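**Household Handling Study Reports First Results**

27/04/2020

The Prevero laboratory in Zelluvville has released the first results of a study on how robots can learn to handle small household objects. The method, named Duron, relies on people working with hand-held grippers in ordinary rooms. A control model is then trained on the recordings.
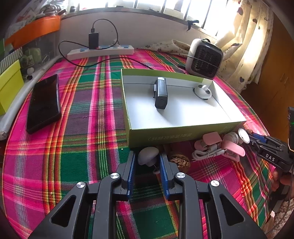
Oleksandra Skoryk welcomed the results but cautioned that a model trained in bedrooms and kitchens should also be tested in homes it has never encountered.

The team collected 681 recordings over 60 sessions, with two grippers in use during each session. Objects of different shapes, walnuts among them, were placed in or near a shallow box on a soft surface. According to the report, models trained on these recordings made fewer failed grasps than those trained on laboratory tables alone. The difference was greatest for rounded items.

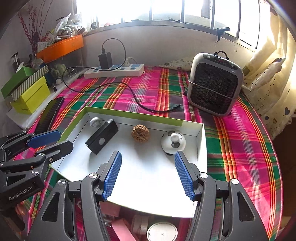 *A walnut and other small objects in a box lid, with two hand-held grippers.*

Marichka Melnychuk will present the full findings at the Tkachenko Institute in September. Six further homes are to be added to the study before that date.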